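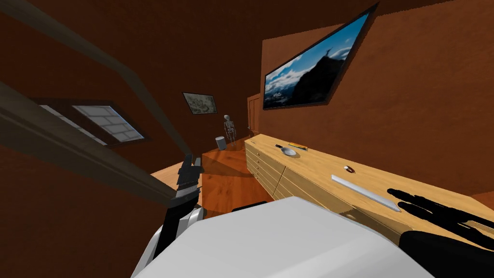 Chapter 7
When the Robot Is Wrong About Where It Is

7.1 Introduction

Most of the failures studied so far in this book begin with a part that breaks. A cable wears through, a bearing seizes, or a battery drops below its working voltage. This chapter deals with a different class of failure. Every part is sound, every motor does what it is told, and the machine still moves its hand to the wrong place. The cause lies in the robot's estimate of its own position and tilt, known as its pose.

A two-armed mobile robot that works along a cabinet depends on this estimate at every moment. The arms are commanded in relation to the body, while the cabinet, the door, and the walls are stored in relation to the room. If the link between the two is wrong by a few degrees, the error grows with reach. A hand held close to the body may be only slightly off. The same hand at full stretch over a countertop may strike the surface before the controller expects any contact.

The opening case comes from the simulation laboratory at Handamton, where the Brornon control program was tested before its release to a working machine. The test room was a virtual one. Its wood floor, skeleton model, framed picture, and long run of drawers gave the program a mixture of large flat surfaces and small loose objects.

7.2 The Handamton Fault

On May 4, 2021, a batch of 2,000 simulated trials was run overnight. Each trial asked the robot to approach the cabinet, bring one hand over the top, and stop above a chosen object without touching the wood. The program was expected to halt whenever the measured tilt of the body disagreed with the planned tilt.

In 388 of the trials the hand touched the cabinet top. In 113 of those, the arm continued to press downward after contact. The laboratory classed the second group as a safety failure, on the ground that a person's hand could have been resting on the same surface.

The review was led by Usha Naidu, who asked first whether the arms had disobeyed their commands. The joint records showed that they had not. The commanded and measured angles agreed throughout. Attention then turned to the tilt reading, and the fault was found there. After an update to the Vultmont sensor package, the tilt value was sent in degrees. The Brornon program still read it in radians, treated the large numbers as impossible, and put zero in their place. From that point the program believed the body to be level, whatever its true position.

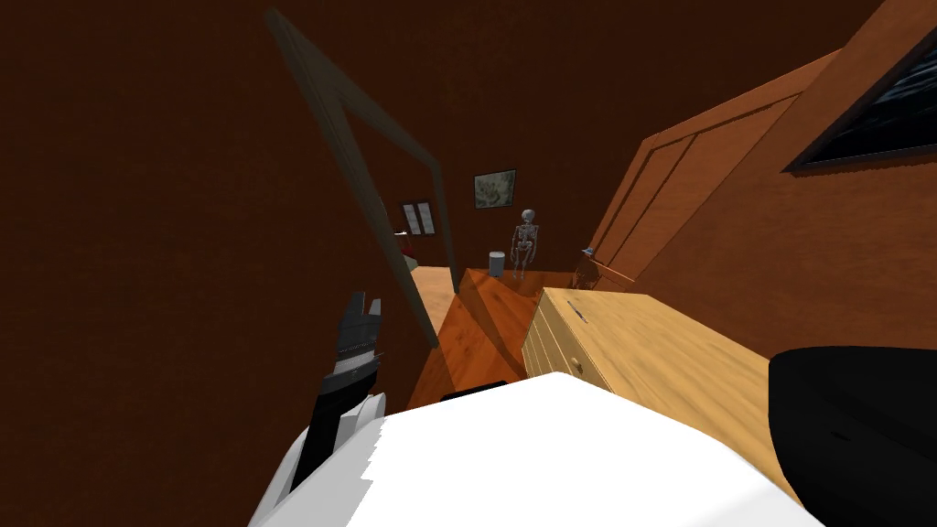
Why did the safety stop fail to act?
The stop compared the planned tilt with the stored tilt, and the stored tilt had already been replaced by zero. The planned value was also zero, so the two agreed and the stop saw no reason to act.

7.3 Silent Replacement of Data

The Handamton fault is an instance of silent replacement. A program receives a value it cannot accept, puts a harmless-looking value in its place, and reports nothing. The practice is common in older control software, where it was adopted to keep a machine running through brief sensor noise. It becomes dangerous when the replaced value is also used by a protective function.

Two terms should be kept apart. A default value is one that the designer has chosen for use before any measurement is available. A fallback value is one used after a measurement has been rejected. A fallback must carry a flag that marks it as unmeasured, and any protective function that reads the flag must bring the machine to a safe state. In the Brornon program the flag existed, but the safety stop did not read it.

The correction took two forms. The unit of every sensor value was written into the message itself and checked on receipt. The safety stop was also given its own path to the tilt sensor, separate from the one used for planning. The full batch was then repeated. Contact occurred in 88 trials, all of them traced to ordinary reaching error, and in none did the arm continue to press.

The remaining contacts were not dismissed. They are taken up in Section 7.6 together with the Hegde method for setting a minimum clearance above a work surface.

7.4 Plan of the Chapter

Section 7.5 sets out the ways in which pose is measured and the errors common to each. Section 7.6 treats clearance and contact limits. Section 7.7 describes how a fault review is conducted, including the order in which records should be secured. Readers who have not worked with rotation angles should study Appendix B before going further. The Handamton records are used again in the exercises at the end of the chapter.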